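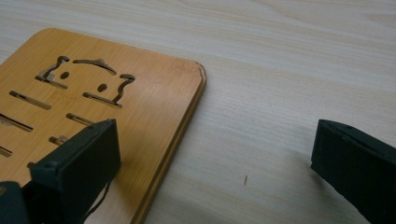
MATCHDAY GROUND INSPECTION – JILLINSTEAD, MAIN STAND AND PERIMETER

Inspected July 16, 2025, before the Skimoris friendly. Inspector: Melur Simanjuntak. Capacity on the certificate: 2000.

1. Turnstiles and entry counting
Result: pass, with doubts
The counters were reset in front of me and read correctly on a test of 200 clicks. I am told they always do. Last season's figures for gate two don't match the ticket stubs, and the club's explanation (season ticket holders "going round the side") is a problem in itself. Which side?

2. Perimeter barrier, touchline to stand
Result: fail
Barrier is sound along the halfway line. Behind the Susham Road goal two uprights move when leaned on by one adult. The log says they were tightened in the spring. I would like to see what with.

3. Separation of spectators and players
Result: fail
Tunnel cover extends to the edge of the stand and stops there. A player sent off has to walk past the front row, close enough to touch, to reach the dressing room. The club says there has never been any trouble. That was also said at Kanaujia, right up until there was. Extend the cover or keep the first row clear – I don't mind which.

4. Stewards
Result: not proven
The plan shows a full roster. Training records were produced for most of them, several signed on the same evening in the same pen. Nobody on duty could tell me who gives the order to stop play. Bring the originals next time.

5. Seating, main stand
Result: pass
169 seats checked in blocks A and B. Loose bolts on the back row of A, tightened while I stood there.

6. Exits and gangways
Result: fail
Exit C was padlocked. The key arrived after 79 seconds, and I was shown this as if it were good news. Exit doors are to be unlocked and staffed from the time the gates open until the ground is empty. Stacked corner flags were moved off the gangway.

7. First aid room
Result: pass
Stretcher present, defibrillator showing green, pads in date. Sign on the door still points to the old room.

8. Public address
Result: retest
Clear in the main stand. Behind the far goal I heard a voice but no words. "It's better when it's full" is not something I can write down as a result.

Items 2, 3 and 6 to be fixed before any crowd is admitted to the Susham Road end. Return visit in August, time to be agreed, and I will be leaning on the uprights again.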